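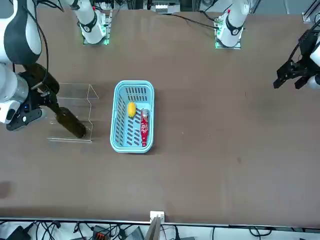

A green glass bottle held by its neck at the acrylic stand, Kravchuk bench.

Main page – Contents – Grippers – Arms – Test methods – Related articles

The Kravchuk bottle placement test is a bench procedure for comparing parallel grippers on a two-arm robot cell. It measures how reliably a gripper can hold a glass bottle by the neck and set it on a clear stepped stand. The procedure was written by Inna Derkach and Zoriana Pavliuk and takes its name from the Kravchuk workshop, where the first cell was built. It is used mainly to choose finger shapes and closing force before a gripper is put on a longer task.

Background

Earlier bench tests at the workshop used foam blocks and wooden cubes. These gave similar scores for grippers that later behaved very differently on glass. A bottle neck is smooth, round and slightly tapered, so a flat finger touches it along a narrow line and the bottle can swing about that line while the arm is moving. Derkach proposed a task in which the swing would show up directly as a placement error. Pavliuk added the acrylic stand, which also puts a load on the vision system: depth cameras tend to return weak or missing readings on clear plastic, and the edges of the steps are often the only usable feature.

Equipment

The cell consists of two arms that share one tabletop. Each arm carries a parallel gripper and a small wrist camera, and fixed cameras cover the table from outside the reach of the arms. The standard objects are glass bottles, a clear acrylic stand with three steps, and a light blue plastic basket with slotted sides. The basket holds smaller items and serves as an obstacle near the path of the arm. Other items may be left on the table as visual clutter, provided they stay in the same place through a full series.

Two grippers have been compared in detail. The Cakix uses long rigid fingers with a replaceable pad. The Woklow has shorter fingers with a slight flex at the joint. Both were run on the same controller, the Brurance, so that differences in motion timing would not affect the result.

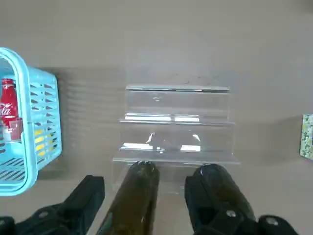
Wrist camera calibration is repeated whenever a gripper is changed. The finger tips must be inside the view at full opening, and the front edge of the lowest step must be found in the image before the arm is allowed to descend. If the edge is not found, the controller holds position and the attempt is recorded as a vision fault. Vision faults are kept separate from grip faults in the final table. Glare from overhead lights is the most common source of false edges, and the lamps are left at a fixed setting for the whole series.

Procedure

An attempt begins with the bottle held above the table. The arm moves to a point over the stand, tilts the bottle if the chosen path requires it, and lowers the base onto the target step. The gripper then opens and withdraws upward along the line of the neck. An attempt counts as a success if the bottle stands unsupported for 12 seconds after release.

Four fault types are recorded:

Slip – the neck moves between the fingers before release.
Swing – the bottle turns about the contact line and misses the step.
Drag – a finger catches the neck on withdrawal.
Vision – the stand edge is not found or is found in the wrong place.

In the two-arm version each arm holds a bottle, and one must wait clear of the stand while the other places. The waiting arm is included because a long hold tends to bring out slow slip that a short transfer hides.

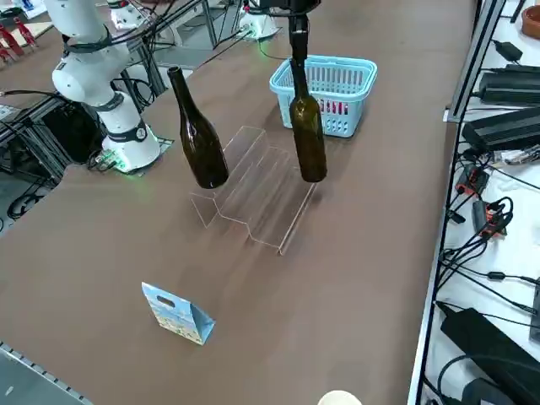
Waiting height is set so that the base of the held bottle stays clear of the table if it slips by the full length of the finger pad. Cables on both arms need enough slack for the wrist to turn through its full range. A tight cable pulls on the last joint and produces a steady sideways error that is easily mistaken for poor grip.

Results

The main series covered 2,000 attempts divided equally between the two grippers, of which 1,394 were successful. The Cakix had fewer slip faults, while the Woklow had fewer swing faults and recovered better when the bottle touched the edge of a step. Drag faults were similar for both. The summary sheet, dated 05/08/2025, recommends the Woklow for stepped stands and the Cakix for upright transfer between flat surfaces.

Limitations

The test uses empty bottles only. Liquid moves the center of mass during a tilt, and scores should not be carried over to filled bottles. Pad wear was not controlled in the early runs, and a revised version of the procedure calls for new pads at the start of each series.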